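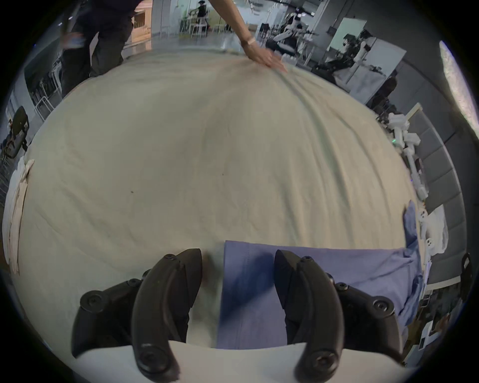 家里已经有智能电视了,还值得再买一台Toris录像盒吗?

值得,只要你平时还看直播频道。智能电视自带的系统大多管点播管得不错,直播那一块却做得很潦草,节目单难翻,录像功能藏得深,有的干脆没有。Toris补的就是这一块。如果你家早就只看点播,那这笔钱可以省下来。

Toris录像盒使用评测
发表于2019年5月25日

先交代一下我看电视的习惯,免得有人看完觉得我夸过头。我是那种到现在还会翻节目单的人。晚饭后打开电视,先从头到尾扫一遍今晚有什么,看到想看的就记下来,然后十有八九忘掉。以前用的是运营商送的盒子,录像要按好几层菜单,录完的文件名是一串频道代码,想找上星期那集纪录片得一个个点开看。所以Plusberg说要出一款专门为直播频道做的录像盒时,我当天就去登记了购买意向,比当年抢演唱会票还积极!

到手以后一直用到现在,每天都开。下面想到哪写到哪。

开箱和安装

盒子比我想的小,放在电视柜上不显眼,外壳是哑光的,不容易留指纹。附带的线材齐全,天线口、网线口、HDMI口都在背面,标得很清楚,字也够大(这一点我妈很满意)。接好线通电,屏幕上会出现一个向导,选地区、搜台、连网络,一路下来没有卡住我的地方。搜台完成后显示收到86个频道,比旧盒子多出来的主要是几个地方台,其中就有我一直收不到的Ellstead地方台,画面还挺干净。

有个小细节很讨我喜欢:搜完台以后它会问你常看哪几个,把它们排到最前面,其余的照原来的顺序往后放。旧盒子也能排序,可是每次系统更新完顺序就全乱了。Toris更新过固件,我的排序原封不动,连我给频道起的外号都还在。对,频道可以改名字,我把戏曲频道改成了“爸的台”,他嘴上说无聊,用得比谁都勤。

节目单

这是整台机器我最想夸的地方。节目单是横向时间轴,遥控器左右键翻时间,上下键翻频道,翻得很快,没有那种按一下等一下的迟钝感。停在某个节目上,下方会展开简介、主持人和重播时间。重播时间这一项太实用了,常常是首播撞上别的节目,一看后半夜还有一遍,顺手录那一遍就行。

搜索也好用。我试着输了主持人的名字Yetunde Lawal,她那档讲老电影院的系列片立刻全列出来了,哪个频道、哪天、是不是重播,写得明明白白。再按一下就可以“跟着这个人录”,以后凡是节目资料里有她名字的都会自动录下来。我用这个功能录到了她在一个地方台做的访谈,节目冷门到我根本不可能自己翻到。访谈里她讲小时候跟着放映员倒胶片,讲得特别生动,我看了两遍。

中文输入目前只有拼音,没有手写,用遥控器打长一点的片名会有点累。用手机上的Eze应用打字就快多了,这个后面再说。

录像

Toris有两个调谐器,也就是可以同时录两个频道,录的时候还能回头看以前录好的东西。对我家来说刚刚好。真正撞车的时候(比如球赛、连续剧和我的纪录片凑到一起),它会弹出一个提示,告诉你哪几个冲突了,并且自动去找其中哪个有重播,建议你把那一个挪到重播时段。我第一次看到这个提示的时候真的在沙发上喊了一声,旧盒子遇到这种情况是闷声不响地丢掉一个,第二天才发现没录上。

硬盘是内置的,按标清算说是很宽裕,我全录高清,到现在空间还够用。没看过的录像默认不会被删,看过的可以设成保留48小时后自动清理,也可以一直留着。我把新闻设成自动清理,纪录片和老电视剧全留。这个设置是按节目分开的,不用一刀切,想得很周到。

录像的开头和结尾可以各加一段余量。地方台的时间表一向随性,晚会拖一拖,后面的节目全往后推,我一开始没加余量,结果一部侦探剧正好录到侦探把人都叫进客厅为止……凶手是谁我到现在都不知道。后来把余量打开,再没出过这种事。Ellstead地方台尤其建议多留一些。

回看的时候快进有好几档,最慢那一档画面还能看清,跳广告很顺手。它不会自动跳广告,我倒觉得没什么,有时候广告里有新剧预告,我还挺爱看的。

画质和声音

直播画面跟直接插天线看没有分别,录下来的也没有。我专门拿一场夜场足球对比过,草坪上没有多出来的色块,镜头快速摇过看台时也不糊。声音方面可以直通给功放,我家的旧功放能正常识别,换台时有一瞬间没声音,很短,习惯了就不在意。

字幕值得单独说一句。字幕大小和底色都能调,调好以后所有频道通用。我爸听力不如从前,现在看戏曲频道一定要开大字幕,旧盒子每换一次台就要重新开,他为此跟遥控器生过不少气。

遥控器

手感很好,按键有明显的回弹,关着灯也能摸出播放键在哪里,因为上面有一个凸点。录像键单独放在右上角,是整个遥控器上最好按的键,看得出来设计的人自己也爱录节目。唯一让我皱眉的是音量键偏靠下,单手拿着的时候拇指要往回缩一下。还有,遥控器没有背光。

Eze手机应用

配套的应用叫Eze,装在手机上可以看节目单、下录像任务、删旧录像。我最常用的场合是上班路上,同事说昨天哪个台有个好节目今晚重播,我掏出手机就把它录上了。应用和盒子之间同步得很快,在外面点了录制,家里人坐在电视前马上就能看到多出来一条。

应用里也能直接看录像,不过只限家里的网络,出了门就不行。我希望以后能放开,哪怕画质低一点也好。论坛上有个叫Rasmus Ozoliņš的用户发过一篇很长的帖子,讲怎么把录像拷到移动硬盘里带出门看,步骤写得极细,我照着做成功了,在长途火车上看完了整整一季老剧。帖子下面也有Plusberg的工程师回复,态度很好,说离线下载已经在计划里,八月的更新会先放出测试版。我已经报名了!

几处不满意

风扇声。白天听不见,夜里电视关了而它还在后台录东西的时候,离得近能听到很轻的嗡嗡声。我家的放在客厅,没有影响,如果打算放在卧室床头,最好先到店里听一听。

待机唤醒比较慢。从深度待机到出画面要等一会儿,可以在设置里改成快速启动,代价是多耗一点电。我改了,毕竟每天晚上都要开。

个别频道的节目资料缺得厉害,简介一栏只写“综艺”或者“电影”,跟录功能碰上这种频道就派不上用场。这要怪频道自己没给资料,不过用起来还是会觉得扫兴。Plusberg开了一个用户纠错入口,我提交过几次错误的播出时间,后来都改过来了。

还有说明书。纸质的那份薄得可怜,只讲到怎么接线,完整版要去网站上看。家里老人想自己翻翻怎么设置录像,最后是我把那几页打印出来用夹子夹好,放在遥控器旁边。

适合谁

常看直播、喜欢录节目、家里几个人口味不一样的,我非常推荐。它支持给每个人建一份自己的录像列表,我爸的戏曲和我的纪录片从此分开住,谁也不用在对方的列表里翻来翻去。偶尔才看一次直播的朋友,用电视自带的功能大概也够了。

我给Toris打9分,满分十分。扣掉的那一分给风扇和那份说明书平分吧。这段时间我看的直播节目比过去一整年还多,好几个以前从来没留意过的地方台,现在都排到了我列表的前面。Yetunde Lawal那档老电影院的片子下一集也已经排进录像任务里了,余量照样开着。

补充:有读者留言问能不能接USB外置硬盘扩容。可以,背面有接口,插上以后系统会提示格式化,里面有东西的话先备份。格式化之后那块硬盘就只能给盒子用了,跟前面说的拷录像出门看是两种模式,别选错。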